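Home Guides Spare Parts Downloads Contact
Filed under: Craft Room > Stands & Holders > Kalimby

Section 4. Setting Up the Post and Base

With the parts checked off, you get to the fun bit! The Kalimby post stand goes together in a few minutes, and once it's up you can load it with ribbon spools, washi tape, bobbins, napkin rings, whatever you have with a hole through the middle. We keep three on the go in our own workroom and would gladly find space for more.

You will need:
- the clear acrylic base
- the silver metal post
- a soft, lint-free cloth
- a flat table with good light (a white top is lovely for this, as you can see the hole in the base right away)

4.1 Preparing the base

1. Peel the protective film from both sides of the acrylic. Start at a corner and pull slowly, keeping the film low and flat.
2. Wipe the sheet with the dry cloth. A drop of dish soap in lukewarm water will take off any glue marks.
3. Lay the sheet on the table and press on each corner in turn. If it rocks, look underneath for a crumb or a scrap of film.

CAUTION: Never use glass cleaner, alcohol or acetone on the acrylic. They can cause fine cracks around the hole, and these may not show up until days later.

4.2 Fitting the post

4. Find the rounded end of the post. This end goes up.
5. Hold the post upright over the hole and lower it in. Let it find its own way – if it binds, lift it out and start again.
6. Turn it gently a quarter turn each way while pressing down, until it stops.
7. Crouch down and look at it from two sides. A small lean is easy to correct now and a nuisance later.

Note: Clear acrylic plays tricks on the eye. From a low angle the foot of the post can look doubled or a little blurry, even when it is seated perfectly. Go by feel and by the line of the post above the sheet.

CAUTION: Do not tap the post in with a hammer or mallet.

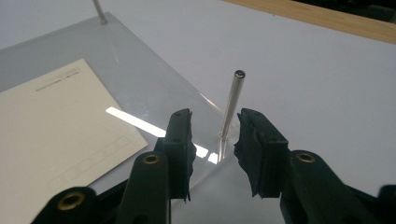 One owner wrote in to say that step 7 goes much better with a playing card stood on edge beside the post, and that she now checks hers every time the stand gets moved to another table. We tried it and we're sold! Any stiff card with a square corner will do the job.

4.3 Loading

8. Put the widest and heaviest pieces on first.
9. Guide each piece over the tip with both hands and lower it down. Dropping things from the top is tempting (and makes a very satisfying clack) but it chips the base in the end.
10. Stop at 500 grams in total. The Ikow base, sold separately, is thicker and takes up to 1,000 grams.

Note: Mixed sizes are fine, and a stack of odd colors looks wonderful with light coming through the base.

4.4 Taking it apart

11. Unload the post completely.
12. Hold the base flat with one hand, grip the post low down, and turn as you lift. Store the base in its sleeve with nothing on top of it.

For the wall-mounted version, go to Section 5.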